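Kistix Publishes Maintenance Routine for Hand-Held Gripper Units

Tindel, 2018-09-03
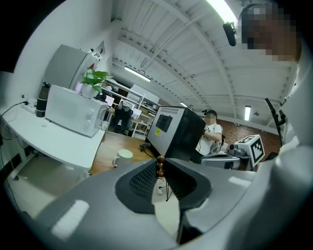 How often does a hand-held gripper need to be serviced?
Kistix now sets the interval at 25 hours of use, with a shorter check at the start of every shift.

Kistix today released the full service routine for the hand-held gripper units used at its Tindel workshop. The routine covers cleaning, fastener checks, camera alignment and the replacement of worn finger pads. It applies to all units in service and takes effect immediately.

Under the new schedule, the operator who signs out a unit carries out the shift check. The fingers are opened and closed through their full travel, the cable is inspected along its length, and the lens is wiped with a dry cloth. A unit that sticks at any point of its travel is tagged and returned to the bench.

The 25-hour service is done by a technician. The shell is opened, dust is removed from the finger slides with a soft brush, and the slides are given a thin coat of dry lubricant. Oil and grease are not permitted near the camera. Finger pads are replaced in pairs, and the old pads are kept with the service card until the unit has passed its closing test.

The closing test consists of 96 open-and-close cycles on a reference block supplied by Purolwood. The technician records the finger gap at the first and last cycle. If the two readings differ by more than the limit printed on the card, the slides are adjusted and the test is run again from the beginning.

"We had good technicians working from four different sets of notes," said Jianguo Shen, head of equipment service at Kistix. "A unit serviced on one bench should behave the same way as a unit serviced on the next. The card settles that."

Trials of the routine began in April. Technicians logged 2482 hours of gripper use during the trial period, and their comments led to two changes: the cable check was moved from the service bench to the shift check, and camera alignment is now repeated after the shell is closed.

Replacement pads and slide kits are supplied by Prins and stocked at the Tindel service counter. Service cards may be requested at the same counter.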